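Reading time: 2 min

From: Svend Bisgaard
To: home-automation list
Date: March 9, 2018
Subject: Re: Can they clear a table yet?

Jytte Hedegaard wrote:

> My brother-in-law is fitting out a care home near Arkcombe and has been
> told to leave room for kitchen robots. Is there anything he could buy
> that would clear a table after tea? Not vacuum cleaners, we have those.
> I mean cups, plates, leftovers, things put back in the right place. He
> has 58 residents and a short-staffed kitchen, and he would like a yes
> or a no.

Jytte,

No, not this year. I would tell him to spend the money on a second dishwasher and a decent trolley.

The longer answer is that clearing a table is several jobs, and they are not equally hard. Moving a solid item from a table into an open crate is the easy end, and it is what most groups are working on. The two renders below are from the simulated table we use at Dalsgaard. The arm hangs from the ceiling and has a plain gripper with two fingers. The job is tidying: crockery, a tin, a banana and two mesh crates to put things in.

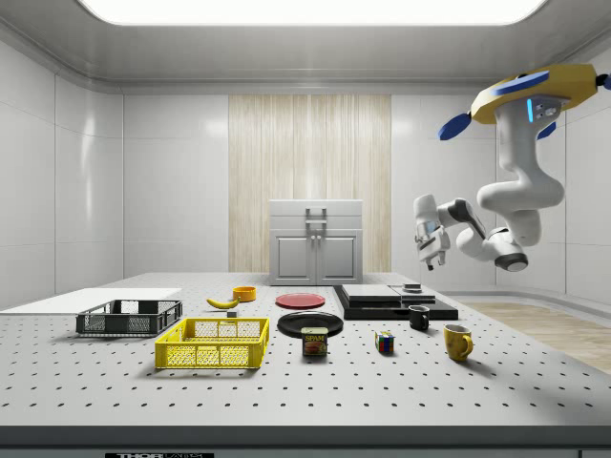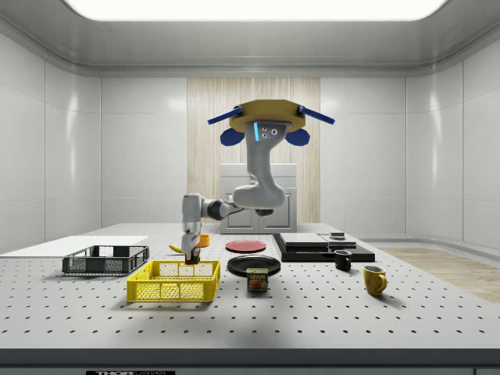
Simulated tidying table. Second picture: a small red-and-green item held just above the yellow basket.

In our last batch we ran 453 attempts in simulation and counted 241 as good, meaning the item ended up in the right crate and nothing else was knocked over. Tins and blocks did well. Plates did badly. A flat plate gives two fingers very little to get hold of, and a person solves that by sliding it to the table edge without thinking. Mugs depend on which way the handle points.

Bear in mind that a simulated mug has no tea in it. Nor is there a cloth, a wet spoon or a resident who still wants the biscuit. Signe Vigfúsdóttir tried a similar set of tasks on a real arm at Rasivell in September and her results were a good deal lower than ours. She may want to post them herself.

Shop-floor work is further along. Mogens Damgaard has an arm at Poltano filling cartons all day, but the parts are all the same and they arrive in the same spot. When a carton comes through dented, a person walks over and sorts it out.

If the builder wants to allow for something later, I would ask for a spare power supply above the worktop and a ceiling that can take a load. Gilmar Cordeiro knows more than I do about mounts and can say what load to plan for.

Svend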